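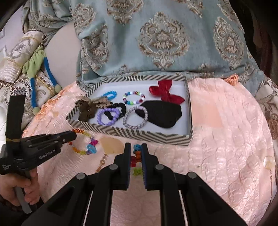 Hand-held gripper pair, hire kit – 4 stars

Had these on hire from Tremach since July, paid for ourselves. Quick review as I'm meant to be packing. Two grippers, one per hand, and we've logged 1,261 picks so far, nearly all small soft stuff. Hair bits mostly.

Good points first. Blue pads are brilliant on fabric. Scrunchies, bows, no bother. Handles comfy enough for a morning, bit long in the wrist after that.

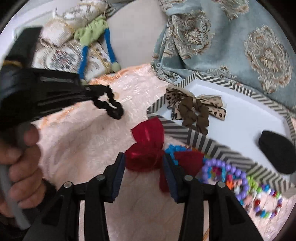 Beads are harder. Round ones roll out if you squeeze off centre, so go in slow and low. Wycliffe gets them first time, I definately don't. Flat hair ties on a hard base – fiddly, expect a few goes.

Setup sheet is poor, two pages and one's the returns form. Rang Tremach, Subira Athumani picked up and sorted it in minutes. Spare pads cost extra, wich is cheeky at this price.

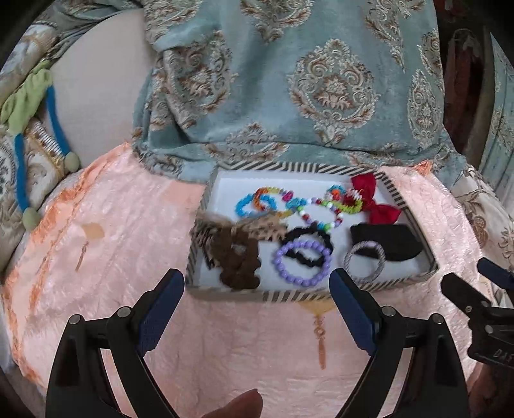 Fingers open just below the tray, bracelets and scrunchies inside.

Would hire again. Wouldn't buy, not yet.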